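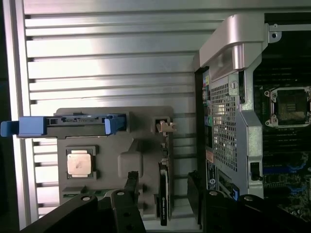 Issue 14, page 171

Report the whole job or don't report it

By Tomás Frade

Most papers on robot assembly give one number, the success rate, and most of the time it is a rate for a single step. The arm puts a processor in a socket, or a memory stick in a slot, and a person resets everything before the next try. I think we should stop accepting this as evidence that a method works on computers.

Take the Prondholm work on desktop machines. Prasetyo Nugroho and his group ran 1376 trials and published every one, including the failures. Scored step by step, 1116 of them passed. That is a fair result and they could have left it there. They went on to chain the steps, with no resets, and the figure fell sharply. An error of a millimetre in the first grasp was still there three steps later.

Reviewers at Lebrun called the second table discouraging. I would call it the useful one. A repair shop in Romport doesn't buy one insertion. It wants a tower with its parts in and the lid on.
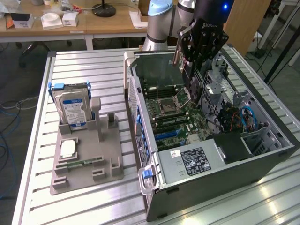 The fixture tray deserves the same plain treatment. If each part has its own pocket, the arm starts from a known position, and a good share of the difficulty has been dealt with before the policy runs. I have no objection to trays. Factories have used them for years. But the shape of the tray belongs in the method section, with drawings, and a second run with the parts moved should sit beside the first.

Plusard already asks for this in its own trials, and it has cost them over a month of extra work. Their numbers are lower than everyone else's. They are also the only ones I would quote to a customer.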